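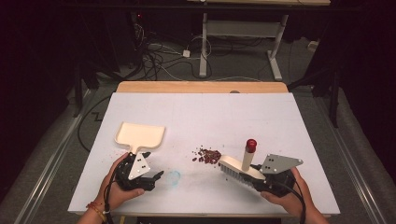
Morag Tosh thinks the beans should go back in the jar by hand and the brush be kept for dust. Her note in the margin of the last entry says as much, and adds that the bristles flick the small ones on to the carpet. Fair point about the carpet. I'm carrying on with the brush for April anyway.

Bench clear-up, after lunch. White top on the wooden table, cream dustpan and the hand brush with the upright handle. Short strokes towards the pan, lip flat on the surface. Long strokes scatter.

Weighed the bean jars for the Crichton shelf while I was at it:
Jar A 1,022 g
Jar B 1,159 g
Jar C 1,568 g (with lid, redo without)

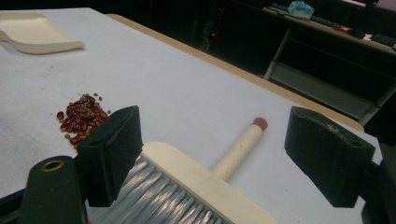
Jar C also wants a new label, as the old one says red only and there are mung in it now. Sieve would sort them. Craig MacBrayne had one in the Gidosell cupboard, ask him.

Faint blue mark on the white top. Tried a damp cloth for 10 minutes, no change. Will try the Anov cleaner on a corner first.

To do: empty pan into the tub, not the bin. Comb out bristles. Check under the table for strays before the hoover goes round.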